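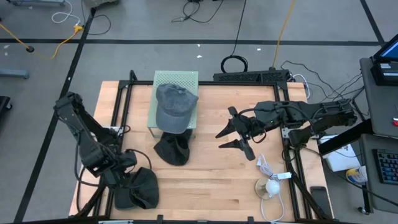
Can you put hard oil straight over old wax on a timber tabletop? The wax has to come off first, right down into the grain, or the oil sits on top and stays tacky.

Stripping a waxed table, please talk me through it
Finishes and Polishing > Beginners

magpie_ridge
Fri 29 April

Pinned the short answer up top so the next person doesn't have to scroll like I did. The long version is that I bought a second-hand Vovodell kitchen table for 38 dollars (bargain!!) and the seller told me it had "only ever been waxed". With what, she couldn't say. It smells a bit like oranges. I want to put Uvine hard oil on it because we eat at it every day and my youngest treats coasters as a suggestion. I've had one go with turps and a rag and it came up gummy. Do I keep going or just sand the whole thing back?

torquay_terry
Keep going with the turps. One go is never enough on old wax. Use a white scrubbing pad, work with the grain, wipe it off while it's still wet and turn the cloth over constantly, otherwise you're only pushing it around. Sand after that. If you sand first you clog every sheet you own.

glenda.p
I'm going to disagree with Terry, sorry Terry. A cabinet scraper takes the wax and the grot in one pass and there's no smell in the house. I did my mum's table in an afternoon with the kitchen window shut and the dog asleep underneath.

torquay_terry
A scraper's great if you know how to put a burr on one. For a first-timer on a soft top it's a good way to dig a trench.

magpie_ridge
I do not know how to put a burr on one! I don't think I even own one. What grade of paper once the wax is off?

glenda.p
Start at 120, finish at 180. Don't go finer, the oil needs something to bite into. And wipe the dust off with a barely damp cloth and let it dry overnight, people always skip that and then wonder why it's furry.
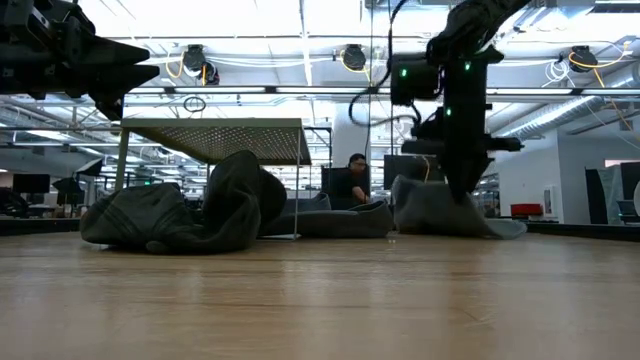
How many coats of oil does a kitchen table need? Two thin ones will do for most tables, with a third on the spots where people sit and eat.

smallshed_sue
Popping that in because I got asked it twice at the weekend. I used to do four coats on everything until Czesław Chmielewska at the Nendadwood timber yard talked me out of it. He reckons anything past three is just sitting there looking shiny and scratching. I sulked for a while and then tried it his way on a hall stand, and the stand looks better than my tables do.

torquay_terry
I still do four. Two coats is fine until someone leaves a bowl of beetroot out.

smallshed_sue
You and your beetroot.

magpie_ridge
OK so update — turps three more times, and the cloth finally came away clean. Sanded yesterday arvo. There's a darker ring near one end where I think a pot plant lived. Is that coming out or do I learn to love it?

glenda.p
Oxalic acid if it's black, gloves and goggles on, rinse it properly. If it's just brown, leave it. The oil will darken everything around it anyway and you'll stop noticing by July.

fennel_and_co
Has anyone mentioned Solís soap finish? Much nicer underhand than hard oil in my opinion, and you can patch it with a sponge.

torquay_terry
With kids? She'd be soaping it every Sunday for the rest of her life.

fennel_and_co
I do mine every 9 weeks and I've got two kids, so...

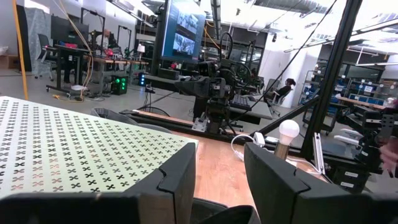 LED bulb standing on the wood, white cable beside it.

magpie_ridge
Going with the Uvine, I've already opened the tin. The ring is brown, so it's staying. First coat after tea tonight, and we're eating on our laps until the tin says otherwise. Fennel, I'm pinching the soap idea for the bedside tables.

glenda.p
Lay your rags out flat outside when you're done, please, don't ball them up in the bin. And thin coats!

magpie_ridge
Will do. Thin coats, rags on the fence.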